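3.2 Work surface and target marking

The placement task used in both studies requires a surface on which a target region can be drawn, used and removed between trials. Earlier work on block placement has generally relied on printed mats or adhesive tape. Printed mats fix the size and position of the target in advance, and tape leaves a raised edge that a participant can feel with the side of the hand or with the block itself. We wanted a boundary that could be seen but gave no useful tactile information, and that could be redrawn at a different position for each trial without changing the surface underneath. A dry-erase whiteboard laid flat on a table satisfied both requirements.

The board was placed on a white tabletop with its long side parallel to the participant's edge of the table. Its position was checked at the start of each session against two pencil marks on the table. Boards from two suppliers, Wasex and Gwilliam, were compared during piloting. The Gwilliam board had a slightly higher coefficient of friction against unfinished wood, and blocks released with residual lateral motion came to rest sooner on it. It was used for all sessions reported here.

Targets were drawn freehand in black marker by the experimenter, following a light guide template that was removed before the participant was seated. We chose freehand ovals over compass-drawn circles after piloting showed that participants treated a perfect circle as a centering task and spent additional time adjusting the block once it was already inside the boundary. With an irregular outline this adjustment phase was shorter and the variance in completion time was reduced. The instruction given was the same in all conditions: "Put the blocks inside the line, one on top of the other."

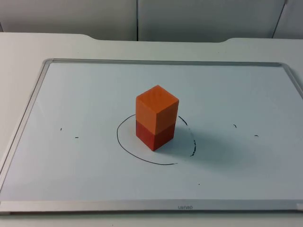 Figure 4. Two-block stack standing within a hand-drawn target on the whiteboard surface.

Scoring of final placement was carried out on still images by two raters working independently. Each rater recorded three judgments: whether the lower block lay fully inside the target, whether the upper block was supported by the lower one, and whether the edges of the two blocks were aligned. The stack in Figure 4 meets all three criteria, with the edges of the orange block lined up with those of the red block beneath it and the outline extending beyond the base on every side. Agreement on the first and second judgments was high. Agreement on alignment was lower, and most disagreements concerned stacks in which the upper block was rotated by a small angle without being displaced. These cases were resolved by discussion, and the resulting rule (a visible overhang at any corner counts as misaligned) was applied to the full set.

Color was used to separate the two blocks in the images. In an early version of the task both blocks were of the same unpainted wood, and the raters could not always find the seam between them when the edges were well aligned. Orange and red were retained after this pilot although they are close in hue. Pairs with stronger contrast, such as blue and yellow, led some participants to ask whether the order of the colors mattered, and a few reversed the stack after completing it. The orange and red pair produced fewer such questions. The cubes were of equal size throughout, so that no participant could infer the intended order from the dimensions of the blocks.

Two properties of the drawn boundary affected scoring and should be noted by anyone repeating the procedure. The first is continuity. Dry-erase ink does not bond to the surface, and a line drawn over an area that has been wiped many times may break into short strokes or dots. The right side of the oval in Figure 4 is of this kind. Where a gap occurred, raters were instructed to continue the curve by eye between the nearest solid segments. Trials in which the gap was too long for the two raters to agree on a continuation were excluded from the placement analysis but kept in the timing analysis. Of the 327 trials collected, 4 were excluded on this basis.

The second property is shadow. With a single overhead lamp to one side of the table, a stack of two blocks casts a shadow long enough to cross the boundary. Raters reported that a dark shadow edge could be mistaken for the line at a quick glance, particularly where the line itself was faint. We tested a diffuse panel (Gerkovska) placed above the table and found that it softened the shadow enough for the line to be followed through it. The shadow was not eliminated, and we do not consider this necessary.

The board was wiped with a dry cloth after every trial and cleaned with a damp cloth after every tenth. Residual marks from earlier targets were visible to the experimenter at close range in some sessions. To check whether these marks influenced placement, we compared the 134 trials run on a newly cleaned board in the Pornesari sample with the remaining trials from the same sample. Mean distance from the block center to the target center did not differ reliably between the two sets, and they are pooled in the analyses that follow.

Session length was limited by fatigue and not by the surface. A target could be wiped and redrawn in less time than the participant needed to return the blocks to the starting position, and no session was extended on account of board preparation.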